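Noner grocery co-op to move in January

14/05/2024

The Noner food co-op will leave its shop on Pladeck Street and reopen in the former Jiang hardware store in January, members decided at their spring meeting. The new space has 3549 square feet of floor and parking for 82 cars.
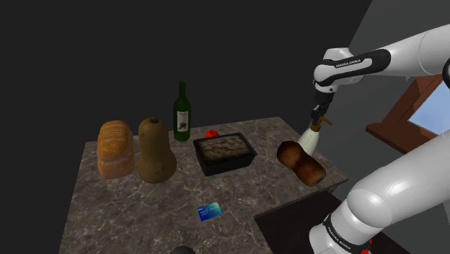 Bread and produce will be near the front entrance, with wine along the back wall. Zasell Builders will start work on the floors and wiring this summer. The current shop will keep its regular hours until the move, then close for three days.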